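From the control desk: what we have been up to since Monday

Those of you who come to this newsletter for the pictures of shiny metal will be let down again, as this item is mostly about software. Elatar, our planner for two-armed work, has reached version 6. It got there by way of five other versions, two of which we don't discuss at lunch.

The job it has been set is hanging up shirts. We picked it for the same reason everybody picks it: cloth has no fixed shape, a hanger has an awkward one, and any visitor can tell at once whether you've made a mess of it. A planner that is good at moving boxes can hide a lot of sins. Hand it a T-shirt and they all come out, usually before the coffee does.

The main change in 6 is that the two arms are no longer planned one after the other. In the old set-up the left arm got its path first and the right arm was told to work round it, like the younger of two children sharing a bedroom. That was fine while they were far apart and dreadful once both had hold of the same thing. Now there is one plan for the pair, with the distance between the grippers treated as something to be kept inside limits all the way along.

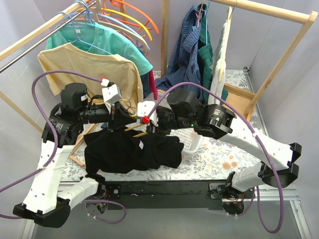
The price is time. Planning for both arms at once means a much bigger search, and our first go at it took so long that the safety timer assumed the program had died and shut it down, which was hard to argue with. We now plan a short stretch ahead, start moving, and plan the next stretch on the way. The budget for each stretch is 500 milliseconds. If Elatar can't find an answer in that time it holds still and tries again, and after 20 failed tries it gives up and asks for a person. It does this by means of a small grey box on the screen that says "Help". We had a longer message, but people read the first word and closed it anyway.

Perception is handled by Cuesta, which has had a quieter spring. It still finds sleeves and collars by working out an outline and then guessing, and it still does best with light clothes on a dark ground. Black cloth remains its sworn enemy. Folds vanish, hems merge, and a sleeve lying across the body of a shirt is simply more shirt as far as Cuesta is concerned. The patch we're trying asks it to report how sure it is of each point, so the planner can keep away from the doubtful ones. The early result is that Cuesta is very sure of nearly everything, including the tablecloth. More training, of both sorts, is planned.

Flanarar, the replay tool, is the part we would save from a fire. It lines up the joint readings, the camera views and the planner's own notes on one time bar, so you can stop at the moment things went odd and see what each bit of code believed. Before we had it, working out a bad run meant four windows, a spreadsheet and a raised voice. It now also lets you change one setting and plan again from the same point, without going near the arms. Most of the fixes in 6 were found that way, many of them by people sitting down.

One small warning for anyone moving old runs across: the names of the left and right grippers were swapped in the log files until version 4. Flanarar swaps them back by itself. If you've already swapped them by hand, it'll swap them again.

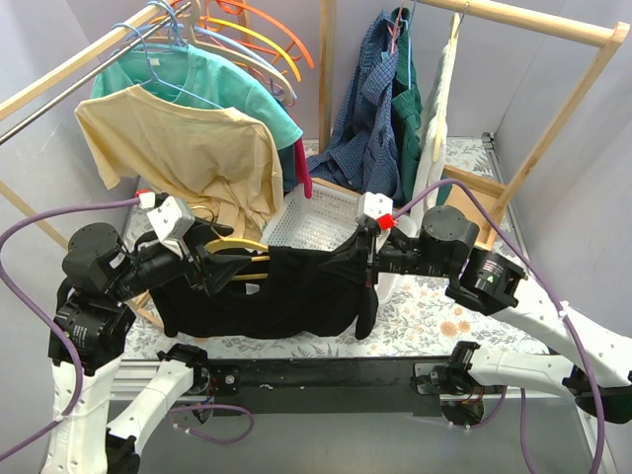 Coming up

The Durero room is booked for planner tests every Monday until further notice. Please don't restart the shared machine during a run, even if it looks bored. Anyone who would like a log-in for Flanarar should ask at the control desk, and anyone who has two log-ins should give one back.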